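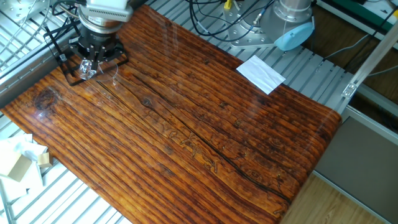
**Febrero de 2021**

## Cambios en la recogida de vidrio y plástico del barrio de Pelier

A partir de este mes cambia la forma de separar los envases en los edificios de Pelier y en las dos calles que bajan hasta el mercado de Trarby. La empresa que hacía la recogida hasta ahora, Wisden, deja el servicio y lo toma Strand, que ya trabajaba en la parte alta. El contrato nuevo cubre 576 viviendas y los locales de planta baja.

Lo que sigue es un resumen de lo que se explicó a los vecinos en la reunión por videollamada, con las dudas que más se repitieron.

### Contenedores

Los contenedores amarillos pequeños de los portales desaparecen. En su lugar habrá 11 puntos de recogida en la calle, con una boca para envases ligeros y otra para vidrio. Los de papel se quedan donde estaban. El orgánico sigue igual, con la misma llave de siempre; quien la haya perdido tiene que pedir otra en la oficina del mercado y llevar un recibo de la luz o del agua.

El punto de la esquina de la farmacia no estará listo hasta que acaben las obras de la acera. Mientras tanto, a los portales de ese tramo les toca usar el de la plaza. Ya se ha avisado a Strand de que la cuesta es mala para las personas mayores y han contestado que estudiarán un punto provisional, sin comprometerse a una fecha.

### Qué va en envases ligeros

Botellas y garrafas de plástico, latas, briks, bandejas de porexpán, tapas, film y bolsas. Conviene vaciarlo todo bien. No hace falta lavar los envases con agua y jabón; basta con que no lleven restos de comida. Los briks se pliegan y las botellas grandes se aplastan a lo largo y se vuelven a tapar.

Los vasos de plástico de un solo uso se preguntaron mucho, sobre todo por parte de los bares que ahora sirven solo para llevar. Se aceptan en la boca de envases, uno dentro de otro y sin líquido. La pajita y la tapa pueden ir con ellos. Los de cartón con una capa plástica por dentro también van ahí, y no al papel.

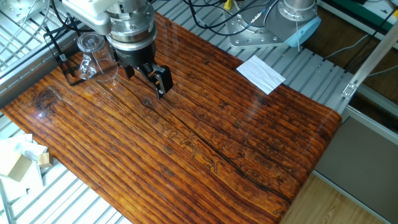
*Vaso de plástico transparente: a la boca de envases ligeros.*

No se admiten juguetes, cubos, perchas ni fiambreras viejas. Son de plástico pero no son envases, y la planta los aparta a mano. Se llevan al punto limpio o, si son pocos, a la bolsa de resto.

### Vidrio

Botellas, frascos y tarros, sin tapón y sin corcho. Las copas y los vasos de cristal rotos no van con el vidrio, ni tampoco los platos, los espejos o las bombillas. Este error es el más frecuente en el barrio según el último parte de Wisden, y un camión con demasiada loza se rechaza entero en la planta.

Para evitar ruido, la boca de vidrio no debería usarse de noche. Los bares tendrán un cubo propio con ruedas que se vacía por la mañana. Los que todavía no lo hayan recibido pueden reclamarlo a Strand con el número de licencia del local.

### Muebles y trastos

El servicio de muebles se mantiene, pero ya no se pueden dejar en la calle sin avisar. Hay que llamar antes y dan un día y una franja horaria. Cada vivienda tiene derecho a dos retiradas gratuitas al año; a partir de ahí se cobra el viaje. Los colchones cuentan como un mueble. Las neveras y las lavadoras también, aunque la tienda que vende el aparato nuevo tiene obligación de llevarse el viejo y suele ser más rápido pedirlo allí.

Los tableros y las puertas se bajan sin clavos ni bisagras, si es posible. Los escombros de obra quedan fuera, incluso en sacos pequeños - hay que contratarlos aparte o acercarlos al punto limpio.

### Aceite, pilas y ropa

El bidón para el aceite usado sigue junto a la entrada lateral del mercado de Trarby. Se deja en una botella de plástico cerrada. Las pilas se recogen en la ferretería y en la biblioteca, aunque esta última tiene el horario reducido y conviene mirar el cartel de la puerta.

El contenedor de ropa de la plaza está retirado por ahora. No sabemos si volverá al mismo sitio. Quien tenga bolsas preparadas puede guardarlas o llevarlas al de la estación.

### Comunidades de vecinos

Las comunidades tienen que devolver los cubos amarillos de Wisden vacíos y con la tapa puesta. Se dejan en el portal, por dentro, y los retiran ellos. Si un cubo está roto no se cobra nada. Los que compró la propia comunidad no se entregan.

En los tablones de los portales se va a colgar una hoja con el mapa de los puntos nuevos. Si en el vuestro no aparece antes de que acabe el mes, se puede pedir en la oficina del mercado o por correo a la asociación. También tenemos una versión en letra grande.

Las quejas sobre contenedores llenos, olores o ruidos van directamente a Strand, por teléfono o en su página. Pedimos que se nos mande copia para poder llevarlas juntas a la próxima reunión de seguimiento.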